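Subject: Re: [allotment-talk] Leeks, rust and the shared seed order

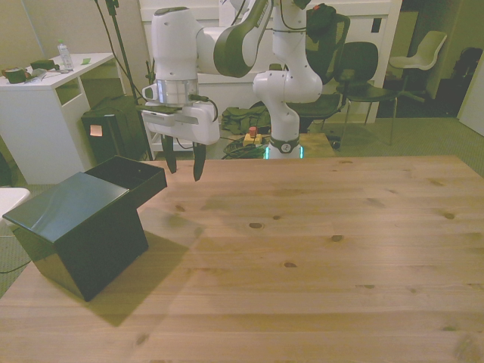

Light wooden tabletop with the arm at the back.

Dear Encarnación, dear all,

Thank you so much for your message, and do forgive the slow reply — I had every intention of writing on Friday and then spent the whole evening cleaning onions instead. I've put my answers under your bits.

On Nov 10, 2019, Encarnación Valcárcel wrote:
> My leeks have gone orange and spotty again, the whole row.
> Do I pull them up or leave them be? And is it too late to
> add broad beans to the Gavonon order? I'd like 2 packets
> if there's room.
> Also, has anyone tried the grey shallots from Rebane?

Leave them be, I'd say! It sounds very much like rust, and I've had it on mine more years than I care to remember (always worse after a mild, damp autumn, and goodness knows we've had one). Strip off the worst of the outer leaves, put them in the council bin and not on your heap, and go easy on the feed next summer. The shanks underneath are usually perfectly good. We had ours in a soup last night with the last of the potatoes and you would never have known.

Broad beans are fine, I've put you down for two packets. That makes six households in the order so far. If we get past 800 grams of beans between us the price drops, and we are at 700 now, so if anybody else has been dithering, please dither in our direction! I'll send it off at the end of November.

As for the shallots, I grew them two years ago and loved them, though they are fiddly little things to peel and they didn't keep beyond February. My neighbour on the next plot swears by the long pink ones from Furent and hers did last longer, but I thought the flavour was milder. Perhaps we could split a bag of each and compare notes in the summer?

One other thing while I'm here — the bottom gate is sticking again with all this rain. Lift it as you push and it goes quite easily. And whoever left the lovely basket of quinces by the water tank, thank you, I took four and they are making the whole kitchen smell wonderful.

Warmest wishes to everyone,
Cayetano Salcedo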